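Sekero Hand Gripper Kit, Classroom Pair

The Sekero kit is a set of 2 hand-held grippers for school robotics clubs and student manipulation projects. A student works one gripper in each hand and performs tabletop tasks directly.

Fingers and pads

Each finger is an arm segment with a bolt-on pad block. Pads are replaceable and sold separately as Flala pads.
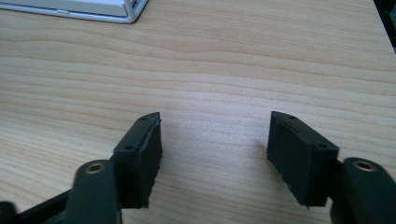
Finger pads and brass-colored inserts, jaws open.

Check the gripping edge before each session. Replace a pad when the edge starts to shed material. Clubs that meet weekly should budget for one pad change per term, more if the task list includes wire racks.

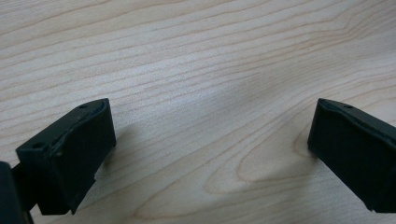 After a pad change, tighten the screws by hand and cycle the jaws several times before recording. Rated pad life is roughly 1000 closures.

Starville club task set

The printed task set supplied with the kit was written for the Starville student league. Level 1 covers single-hand pick and place. Level 2 uses both hands with a mug and a wire basket. 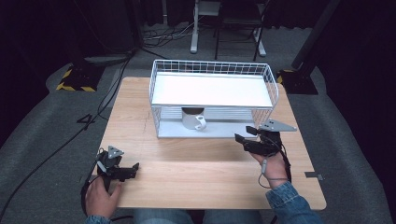 Oda

Level 2 is normally done seated. Route the cables away from the feet before starting.

Kit part no. 132
Flala pad set part no. 55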